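Forty down, a lot more to go

Gifty Atinga asked me last week what I do all day now, and I said "I put plates in a rack, through a robot." She laughed, but that's pretty much the job! We're gathering examples for Falus, the learning system our little group is building, and the target for November is 2000 of them. Every one has to be driven by a person, start to finish, and I'm one of 3 people on the rota. 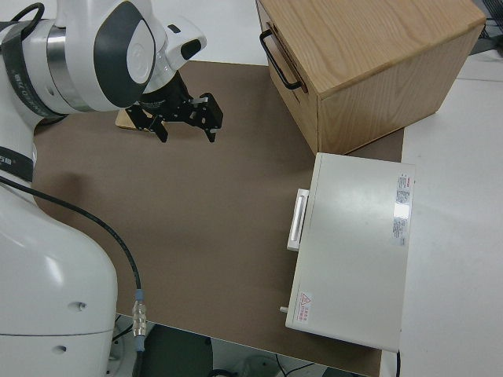 My first morning was rough. I kept closing the gripper too early, and I threw out more takes than I kept. Sarpong (our recording program, named long before my time) asks you to mark each take good or bad right after you stop, and I got very quick with the bad button. By lunch I had 40 keepers and a stiff neck.

Plates are the hard part. They're thin, they tilt, and if you come in at the wrong angle you end up pushing the thing along when you wanted to pick it up. I like to go for the rim and move slowly – slower than feels natural – and then let go only when I'm sure about the slot. 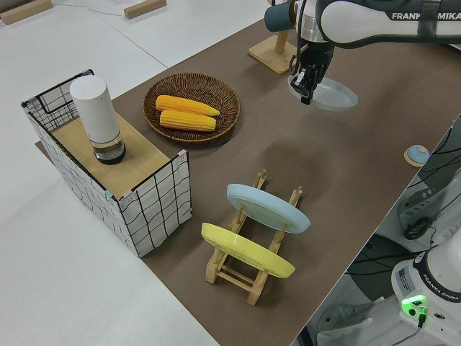

What I've changed since then

I move the other stuff between takes now. The corn basket especially, because I don't want Falus learning that corn always lives in one spot. Same with the rack, a little left, a little right, turned a bit.
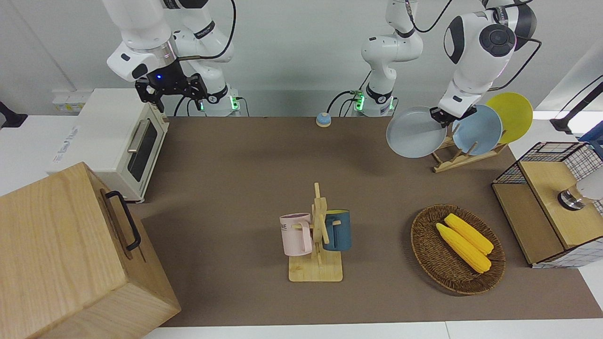
I also stopped chasing perfect takes. If I miss the rim and have to try again, I keep it, as long as the plate ends up where it should. Gifty thinks I should do 2 hours and then take a real break, and she's probably right (my neck says so too). Tomorrow I'm back on plates, then mugs if there's time.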